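Small wooden or plastic blocks - how do you sort / store them?

Forum: Toys, Games & Puzzles > Storage and Cleanup

stackedhigh
October, first post here so be gentle. We've got the Wultholm letter and number blocks, the 100 set, bought used. No box, no chart of what's supposed to be in there. They've been living in a pillowcase and every time anyone wants to build or spell something the whole pillowcase goes on the rug. I'm done.

Trying trays now. White one, small, so you can see every block without digging. I like it a lot but it holds way less than I thought and now I'm wondering if I need 8 of them or just a different system altogther. 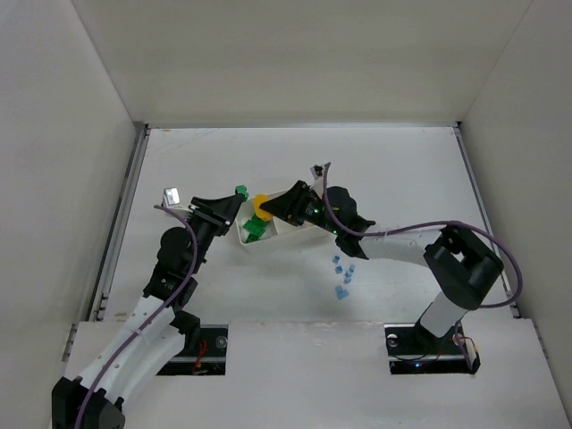 So question one, do you sort by color or by what's printed on them. My older one wants color, I want letters together becuase that's what we use them for. Question two, is a low rim dumb? Keeps getting bumped and then blocks everywhere.

gluepotgal
Color. Always color. Kids can do it without you standing there.

Low rim is fine if the tray has a spot and stays there. Put it on a shelf liner, the rubbery kind. Doesn't slide.

no_more_bins
Disagree on color. We did color for a year and then every time someone wanted an R it was a search through every single tray. Sort by what you look for. If you build towers, color. If you spell, letters. She said they spell.

gluepotgal
she said HER kid wants color though. The kid's the one cleaning up

no_more_bins
Kid wants color until kid wants an R

tessellate88
lol both of you

Can I plug the Pesimard drawers. The flat ones that stack. I have 20 of the little drawers and they're exactly deep enough for one layer of blocks, two if you have the thin ones. Pull one drawer out, it IS the tray. Put it back, done. No dumping.

Downside they cost more than the blocks did. Also the labels fall off, the sticky stuff is junk, use your own tape.

stackedhigh
Oh that's smart, drawer as tray. How tall inside? Mine are cubes, not the thin kind.

tessellate88
Bring a block with you and check. They changed the size at some point and the website has the old one. I got burned on that, had to return half.

quietcorner
Popping in for the used part. Did you clean them before sorting? Thrift blocks get grimy in the printed part. Damp cloth, tiny bit of dish soap, lay them out on a towel, don't soak if they're wood. If they're painted try one first, somewhere nobody looks. I wrecked a really nice red set by leaving it in the sink while I took a phone call. Paint lifted right off the corners.

no_more_bins
Seconding don't soak. Swelled a whole set once, never stacked straight again

stackedhigh
Wiped them down yes. Didn't soak, thank god.

Ok so I did a trial. Pulled one color out and laid it on the white table to see what I'm dealing with. The light blue. Some have stuff printed on them, there's one with a round white mark and I can't tell if it's an O the letter or a zero. And that matters if I go with no_more_bins' way!! does it go in letters or numbers
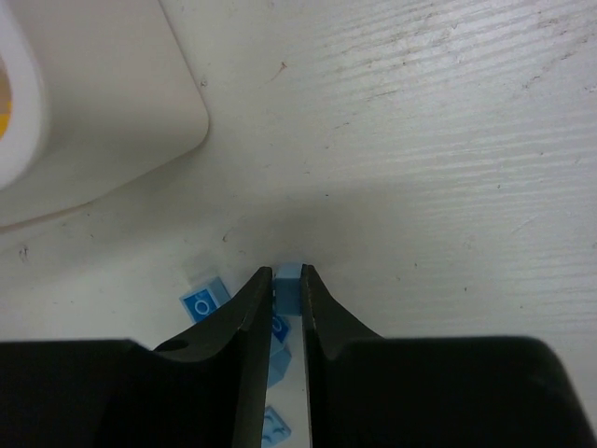 Also pale ones on a pale table, not great, I kept missing them. Going to put a dark placemat down next time. Anyway the color round went quick, a lot quicker than letters did. So point to gluepotgal I guess.

gluepotgal
Thank you. Resting my case.

no_more_bins
Quick to put away, slow to use. You'll see.

Zero vs O: compare to another round one if you've got it. On a lot of sets the zero is skinnier. If they look the same, put it with the letters, you'll want O way more than zero.

halfpint_ed
Former preschool aide. We had one rule, a tray for each color, vowels in their own tray no matter what color. Vowels are what everyone hunts for. Worked great with 19 kids grabbing at once. Well, worked OK.

tessellate88
vowel tray!!! stealing this

quietcorner
Hm I don't know, doesn't that break the color thing? My daughter would lose it if there was a blue one in with the red ones. We're very strict over here.

halfpint_ed
Some kids did hate it for a week or so. Then they forgot. You could also put a dot sticker on the vowels and leave them with their colors.

quietcorner
Dots could work. Dots on the bottom.

no_more_bins
There is no bottom on a cube

quietcorner
you know what I mean

editzfan_mo
Anyone use the Editz roll-up mat? It's a round cloth with a cord, you play on it then pull the cord and it's a bag. I love it for the building bricks. For blocks like these it's so so, heavy, and corners poke through the mesh. Mine has a hole already. Mentioning it since the OP was on pillowcases and it's basically a better pillowcase.

stackedhigh
I'm trying to get AWAY from the pillowcase

editzfan_mo
fair

gluepotgal
One more thing re bumping the tray. Don't overfill. One layer, flat, a little space left so fingers can get in. When it's packed tight the kids tip it to get one out and there's your mess.

stackedhigh
Yes that's exactly what happens here. Tip, crash.

Ok plan for now. Color trays, one layer each, dot stickers on vowels. Mystery O goes with the letters till I find its twin. Going to look at Pesimard drawers after payday, bringing a block in my purse. If they're too shallow I'm back here complaining.

Anyone know if Wultholm sells singles? Pretty sure I'm short some.

tessellate88
They don't, not that I ever found. Śliwiński blocks are close to the same size if you just need fillers. Colors are a bit off, more faded. Mixed in you'd notice but a kid won't care.

no_more_bins
The kid who sorts by color will care

tessellate88
ok yes. that kid will care

quietcorner
I've got a bag of odd Wultholm ones left from the sink disaster set. Not the red, obviously. Message me what letters you're missing, you can have them for postage.

stackedhigh
Oh wow thank you, messaging you tonight once I've gone thru the rest of the pillowcase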